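In defence of the empty tray

My mother-in-law in Raltau owned one tray. It was tin, it had a picture of a harbour on it, and it lived upright between the bread bin and the wall. When visitors came it carried the cups in, and when they left it carried the cups out, and then it went back to its slot. I don't believe it ever spent a night lying flat. A tray lying flat was a tray asking for trouble.

I thought of her tray a good deal this February, when I decided that our house in Stombridge would have clear surfaces. I had read an article. The article had photographs of a shelf with a single pear on it, and I was at a low point. The plan was to choose one tray, put everything that had gathered on the table on to it, and then remove the things one at a time until only the needed ones remained. The needed ones numbered 20, if you were generous about rubber bands. It took me most of a weekend to see that I had built a small raised cupboard with no doors.

So I tipped the lot into a drawer, where it has been perfectly happy, and put the tray back with nothing on it.
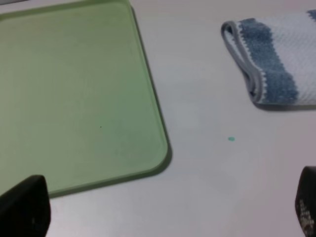

Home and Habits

It's a modest green thing with a raised border and rounded corners, and the folded striped towel beside it has become its neighbour more or less for good. I have grown fond of the pair of them. The tray does nothing all day and the towel does very little, and between them they give the table an air of being about to be useful.

My complaint is with the word "styled". You can't look up trays any more without being told how to style one. A candle, apparently, then something tall, then a book about Denmark. Staniforth, the homeware shop on our high street, sells trays already filled, with the beads and the candle glued down in case you should lose your nerve and want to carry soup. I asked the girl at the till what you did when you needed the tray and she said most people had another tray.

I'm not against decoration. I own a china otter. But a tray is a thing for carrying other things, and once it can't be picked up it has joined the furniture, and we have enough furniture. It also has to be dusted, along with the candle, the tall thing and Denmark.

And dusting is where the clear-surface people go quiet. An empty surface is a surface on which everything shows. When the table was buried I cleaned it at Christmas and thought well of myself. Now that it's bare I notice each crumb as if it had been delivered by post. There is a speck on the tray at this moment. I can see it from the chair, I know I could deal with it without properly standing up, and I have chosen to write an essay.

For this new life of vigilance one needs a cloth. I used to use old vests, which were free and which went in the bin when they gave up. The modern household has microfibre, and I was slow to come round to it, mostly on account of the packets. A Ferkine cloth I bought last year promised 700 washes. I have no idea who is meant to be keeping the tally. At my rate of washing cloths I'd have to leave the last few hundred to somebody in my will.

What won me over in the end was the feel of the shaggy sort. All those loops, like a bath mat that has come down in the world! You wipe with it, and you find yourself wiping the next thing along out of curiosity, and then the skirting board, which hadn't asked. Mine is blue, with a fine short strip along the edge that I've never found a use for.
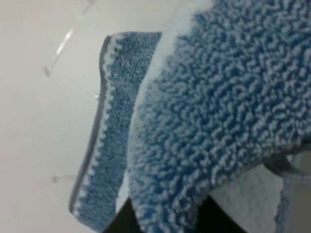

Lumturie Vukadinović wrote in to say that I had it the wrong way about, that a cloth like that should never be folded and put away but hung over the tap where the family can see it and feel guilty, and that in her house the tray is kept on top of the fridge so that anyone wanting it has to mean it. She also holds that old vests are better for windows and always will be.

On the vests I give way. The top of the fridge I can't accept, having once looked at the top of ours. The tray stays on the table, flat, empty, in plain view, against all family tradition, and if you come to tea I'll bring the cups in on it. You will have to move the towel.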